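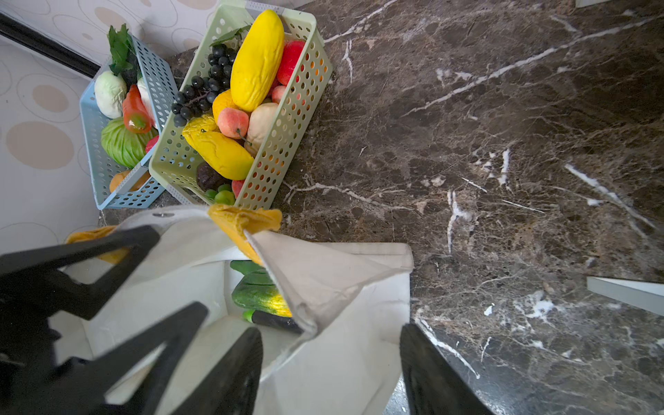 18 Feb 2025

**Grovura publishes setup and care routine for its produce-packing cell**

PLERWOOD – Grovura has released the written routine it uses to set up and maintain the produce-packing cell at its Plerwood workshop. The cell moves artificial fruit and vegetables between perforated plastic baskets and an open canvas tote on a marble countertop.

The routine has 21 steps and takes one technician through the start of a shift. It begins with the gripper. Each black finger is wiped down, checked for cracks around the triangular cutouts and tightened at the base. The wrist camera is cleaned next, and its view is compared with a saved reference before the arm is allowed to move.

"Most of our stoppages came from a finger that had worked slightly loose," said Afroza Samarakoon, who runs the cell. "The arm would still close, but it closed off center, and a grape bunch would slip. Now we check the screws every morning and write it down."

Fingers are replaced as a set after 225 hours of running. The swap takes seven minutes with the arm powered down and is followed by four test picks, starting with an apple and ending inside the bag.

Bag work gets its own section. Canvas folds differently each time it is opened, so the technician sets the top edge by hand and confirms that the fingers can reach in without catching the fabric.

Ngozi Ekwueme, maintenance lead at Grovura, said the baskets are also covered. "If a basket gets bumped, put it back and run the reference check again. Don't correct for it in software."

A second version, with a section on cable wear, is planned for June. Copies of the current routine are available on request from the Grovura workshop office in Plerwood.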